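The week Moya wouldn't let go

I promised a few of you I would write this up, and then May got away from me, so apologies to Leire, who has asked twice, and to my mother, who reads everything here whether or not it has a robot in it.

Moya is our two-armed robot. She lives on a butcher-block table, and for most of the spring her job has been flowers: take a stem, put it in a vase, take it back out, over and over, while we log all of it for the Plimomow project. It is gentle work and I've grown very fond of it. I even brought in the artificial tulips myself, after the real ones shed all over everything.

The trouble started on a run Leandro had set going before lunch. The script asked for 200 grasps, and on number 177 the right gripper closed and stayed closed. The software thought it had opened. On the screen we had a cheerful little "open" in the status column, and on the table we had a vase being carried sideways through the air toward the shelf, which is a sight I would rather not repeat. Leandro hit the stop button. I shouted something, I'm told, though I don't remember what.

Now here is the part I'm less proud of. With the stop pressed, I reached in and tried to wiggle the vase free with my bare hand, and when it came loose the gripper snapped shut on the side of my thumb. No break, no stitches, just a blood blister and a very quiet walk to the kitchen for ice. Our stop button holds the arms still but doesn't release whatever the fingers are holding on to, and I knew that! I had explained it to Abilio the week he joined us. Knowing a thing and remembering it with a vase in midair are two different skills, apparently.

We spent the rest of the afternoon going back through the logs (over 529 pages of them if you print them out, and Yolanda, bless her, does like to print things out). Kalen, the little program that passes messages to the grippers, was sending the open command and then reporting success without waiting to hear back. When the gripper missed a message, Kalen simply carried on as though all was well. The fix was a few lines. Finding it took two days and most of a lemon cake.

Before we went back to full runs we put one tulip in a clear glass vase, brought both grippers in over the table, and worked through the checks slowly, with everybody's hands well back.
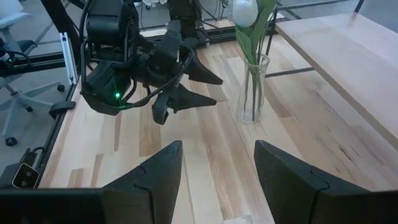

What we do differently now

Kalen has to get a reply from the gripper before it says anything is open. If there is no reply, the whole run pauses and the laptop makes a horrible honking noise that Esperanza picked out and will not let me change.

Anyone reaching over the table cuts the gripper power first, at the switch, and says so out loud. It felt silly for a day or so and then it stopped feeling silly. Abilio says it in a sort of train conductor voice.

I also filled in the incident form, which I had been hoping to wriggle out of on account of it being only a thumb. Yolanda sat with me while I did it and was very kind, and she was right that the next person might be holding something sharper than a tulip.

Moya has done 777 grasps since then without a missed reply, and my thumbnail is growing out a rather handsome purple. If you use Kalen on your own setup, please go and look at how yours handles a lost message before you do anything else this week. Write to me if you get stuck and I'll send you our version. Leire, yours is already in your inbox, and I still have your cake tin.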